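Des bonbons en sachet pour la fête du quartier

Dans l'arrière-boutique de la confiserie Alik, Melahat Coşkun prépare les sachets du 11 août. Elle en fait 229 cette année, tous destinés aux enfants du quartier. Les bonbons arrivent en vrac de chez Cirer, déjà enveloppés un par un.

« Au début, je mettais tout dans des cornets en papier », raconte-t-elle. Les cornets se déchiraient dans les poches. Elle est passée au plastique transparent, que les enfants préfèrent parce qu'ils voient ce qu'ils ont.

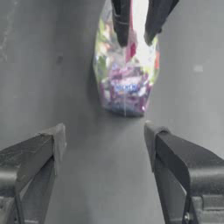
Bonbons enveloppés, avec beaucoup de violet dans le bas du sachet.

Le choix du sachet a pris plus de temps que celui des bonbons. Ferhat Yurt, qui tient le magasin avec elle, voulait un simple lien à nouer. Melahat Coşkun tenait à une fermeture à glissière, pour que les parents puissent refermer et ranger le reste. 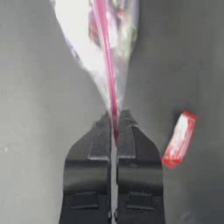 Un sachet qui ferme bien se garde plusieurs semaines dans un placard, à l'abri de la chaleur. Il sert ensuite à autre chose : des boutons, des crayons, les pièces d'un jeu. Une cliente, Şengül Yüksel, y met ses graines depuis avril.

Pour le remplissage, la règle est de mélanger les couleurs. Les gros bonbons passent en premier et les petits comblent les vides. On chasse l'air avec le plat de la main avant de fermer.
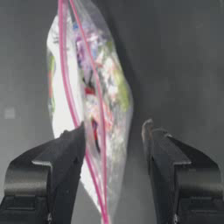

Fermeture rose et contenu de toutes les couleurs.

Chaque sachet est vendu 35 centimes de plus que les bonbons seuls. Ferhat Yurt trouve que c'est peu pour le travail demandé, et il le redit tous les ans. 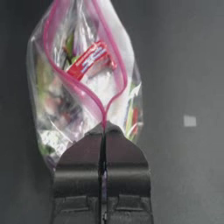 Les sachets prêts sont rangés debout dans des cartons, 15 par carton. Ils partiront le matin de la fête. Ceux qui resteront seront vendus à la caisse jusqu'à la rentrée.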